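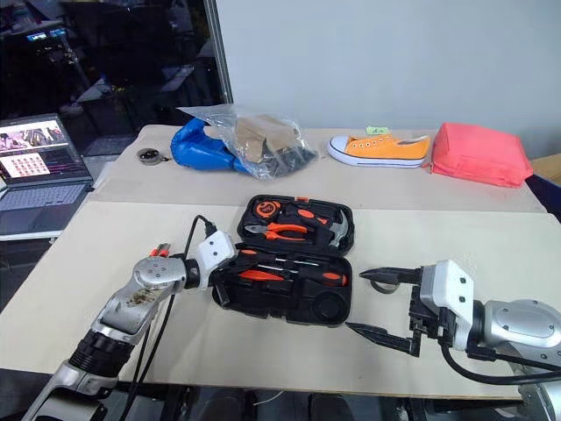

Black plastic toolbox, orange and black hand tools

Boxed tool kits for a first home – am I being had?

DIY and Repairs > Tools > General chat

gatepost_241
Posts: 1082
31/03/2021

We get the keys to a terrace in Nestthorpe in April and everyone in the family has decided I need "a proper tool kit". By which they mean one of those moulded cases with a slot for every piece. Jetell have a Triver one in the window with a big sticker on it saying 1000 uses. I would love to see the list. I got as far as hanging a picture and opening paint.

My worry is that you pay for a case full of things you never touch, and the three you do touch are rubbish. My dad says the opposite, but my dad also bought a bread maker.

Has anyone had one of these for more than a couple of years and still likes it?

wobblyshelf
Posts: 241

Had a Triver for a good while. The screwdrivers are soft. First stubborn screw on an old door hinge and the tip rounded off like cheese. Pliers are fine. Hammer is a hammer.

I wouldn't buy it again, but I wouldn't tell you it's a con either. It got me through moving in, flat pack and a curtain rail, which was the week I needed it.

mudlark

"Hammer is a hammer" – it isn't though. The ones in kits are nearly always too light. You end up hitting everything twice as often and bending half the nails. Buy one decent hammer and one decent set of screwdrivers and borrow the rest until you know what you're short of.

wobblyshelf

Borrow from who? They've just moved to a street where they don't know a soul. I'm not knocking on a stranger's door on a Sunday for an adjustable spanner.

mudlark

Fair. Car boot sale then. Old British spanners by the bucket, better steel than anything in a blister pack.

gatepost_241

I keep hearing about this better steel. How would I tell? I've stood at a car boot table looking at rusty spanners and they all looked like rusty spanners.

tenpercentoff
Posts: 2

New here. I bought the Hovland kit and I think people are too hard on them. Everything has a place, so you can see at a glance when something hasn't been put back. Before that my tools lived in a carrier bag under the sink and I bought the same tape measure over and over. For somebody starting out, the case is half the point.

mudlark

Second post ever and it's praising a particular kit. I'll just leave that there.

tenpercentoff

I paid for it myself, thanks. And the bit holder is awful, if that makes me sound more genuine. It wobbles, and the magnet gave up in the first month.

plinth

I'll take tenpercentoff's word for it, the bit holder on mine does the same.

The thing I'd look at before the tools is the latch. I'm serious. A kit lives or dies on whether the case stays closed when you carry it upstairs. Small plastic catches get brittle in a cold shed, and once one goes you've got sockets all over the landing. Work it open and shut a few times in the shop and see if the assistant minds. If it feels mean when it's new it won't get any better.

Black case with an orange-red latch, the general sort of thing I mean:

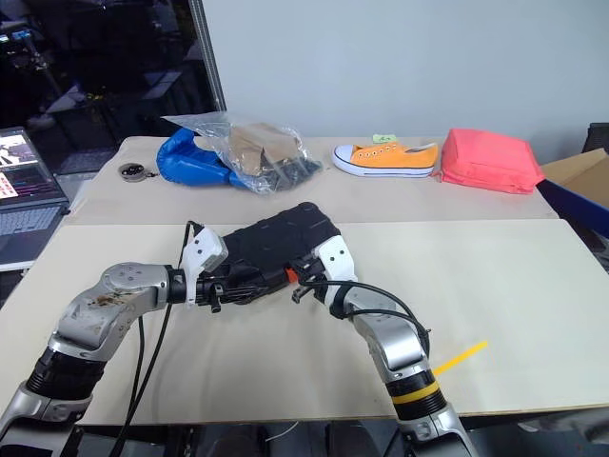
Re: Boxed tool kits for a first home – cases and latches

wobblyshelf

Brittle in a cold shed? Mine lived in a garage through several winters and the catch was the only part I had no complaints about. I think that depends on how you treat it.

plinth

Could be. I sit on mine to reach low sockets, so I may not be the best judge.

mudlark

You can also get a canvas tool bag. No slots, no catches, and you can put in a tool that didn't come with it. That's what puts me off the moulded trays. Buy a better screwdriver and it won't fit the hole the bad one came out of.

gatepost_241

Now that is a point nobody in my family has made. So the kit is fine until you improve it, at which point the case is useless.

tenpercentoff

You can cut the tray with a craft knife. Not pretty, but my good screwdriver fits.

gatepost_241

Right. Leaning towards a bag, a decent hammer and separate screwdrivers, and I'll ask Jetell if they'll let me try the catch on the Triver anyway, out of spite. Still not convinced about the car boot spanners. Does anyone have an opinion on spirit levels, or is that another thread?

mudlark

Another thread. A long one.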